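Homgate Residents' Help Forum
Category: Bathrooms and sanitary waste

Question
Disposal of wipes and sanitary items in a shared building

I am responsible for the house rules in a small block with a shared drain. We have had 2 blockages since February, and the contractor removed a quantity of wipes on each occasion. Several packets were marked as flushable. May residents be required to put such items in a bin, and what wording is recommended?

Asked by Yvonne Tunstall
Viewed 1,013 times

Answer 1 (accepted)
House rules may normally include reasonable conditions on the use of shared drains, but the lease should be consulted first. Where it already prohibits the disposal of unsuitable matter, a notice referring to that clause is sufficient.

The wording used at Gosling Court is as follows: "Only toilet paper and human waste may be flushed. All other items, including wipes of any description, must be placed in the bin provided." We advise against adding a list of exceptions, as residents tend to dispute it.

A bin should be kept within reach of the toilet in each bathroom. Liners should be tied before removal and placed with general household waste - they must not be put in the recycling.

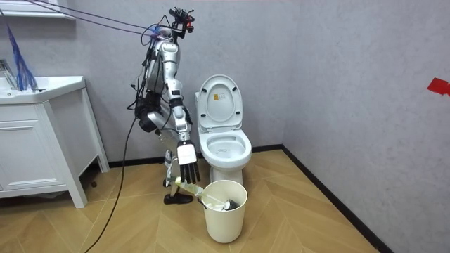
Answer 2
The above is correct as regards the notice. With respect to cost, our managing agent, Bellov, recovers the contractor's charge through the service charge unless the source of the blockage can be shown. We were charged 200 pounds for a call-out outside normal hours. Please check whether your buildings insurance covers this.

Answer 3
Cotton buds also cause difficulty. We had the same problem at Jadard House and the notice was ignored for months. Dental floss should be mentioned too.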